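Look-alike Domains and Fake Login Pages: Frequently Asked Questions

This page answers the questions we get most often from customers of Drullmont, the domain watching service. It is written for people in small companies and city offices who own a web address and worry that somebody will copy it. If your question is about billing or about changing your plan, please use the account page instead.

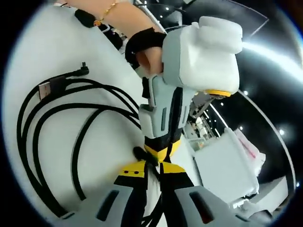
Edit Halász
Customer Education, Drullmont

What is a look-alike domain?

It is a web address that was registered to be confused with another one. The difference can be one letter, a hyphen, or a different ending such as .net in place of .com. For example, a person who wants to copy a company with the name Stusent may register an address where the letters "n" and "t" are exchanged. In a small font on a phone, most readers will not see the change.

Is it illegal to register such a domain?

The registration alone is often not enough. In many countries it depends on what the owner does with it, and whether your name is a registered trademark. A domain that only shows a parking page with advertisements is hard to act against. A domain that shows a copy of your login page is a much easier case. We are not lawyers and we cannot tell you which law applies to you.

How do you find these domains?

Every morning we receive lists of newly registered domains and newly issued certificates. Our software compares each name with the names our customers gave us. The part of the software which does the comparing is called Simon, and you will see this name in your alerts. Simon gives every match a score from low to high. A person looks at all the high scores before you receive a message.

Low scores are not sent by e-mail. You can read them in your account, under Matches.

How many matches should I expect?

It depends very much on your name. Short names and names which are also ordinary words produce many matches that have no connection to you. In March, the town of Gurkthorpe had only 2, and another customer with a four-letter name had 1,161. Please do not be afraid of a big number. Most of these domains belong to people who never heard of you.

I received an alert. What should I do first?

Please do not visit the domain from your work computer. Open the alert in your account and look at the screenshot we saved. Then check if the domain can send e-mail. This is written in the alert in the line "Mail records". If the answer is yes, tell your colleagues on the same day, especially the ones who pay invoices.

After this, press the button "Request review". One of our analysts will write to you.

Can you take the domain down for me?

We can send the complaint, but the decision is made by the registrar or the hosting company. We prepare the complaint with the screenshots, the dates and the technical records, and you must sign it as the owner of the name. Without your signature we cannot send it.
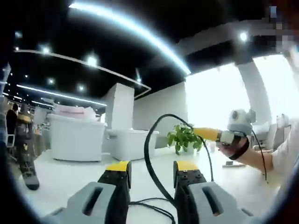
The signed complaint goes to the hosting company first, and one day later to the registrar. We found that hosting companies usually answer faster. If both of them refuse, there is still the formal dispute procedure for domain names, but it costs money and it takes a long time. For this step you need a lawyer, and our plan does not cover it.

How long does a takedown take?

When the page collects passwords, the usual time is around 6 hours after the complaint arrives. When it is a question of trademark only, it can take several weeks. We had one case that was open for 52 days, and the registrar changed two times during this period.

Should I buy all the similar domains myself?

No, there are too many possible spellings. We advise to buy your name with the most common endings in your country, and perhaps the one or two typing mistakes that your visitors really make. Your web statistics or your mail administrator may help you to find them. Remember also to renew them. A forgotten domain is more dangerous than one you never had, as old links may still point to it.

Does two-step login protect my staff from fake pages?

It helps a lot, but not completely. Some fake pages ask for the code too, and use it immediately on the real page. A hardware key or a passkey is safer, because it checks the address of the page before it answers.

Somebody already typed a password on a fake page. Is it too late?

Change the password at once, from another device if possible, and close all open sessions of this account. Look in the mailbox settings for forwarding rules that you did not make. Then inform us, and write the time as exactly as you can.

Who reads my reports?

The reports come to the analyst team, which is led by Ildikó Csizmadia. They are not shared with other customers. When we have to forward something to a registrar, we remove the names of your employees first.

Last updated: Friday, June 24, 2022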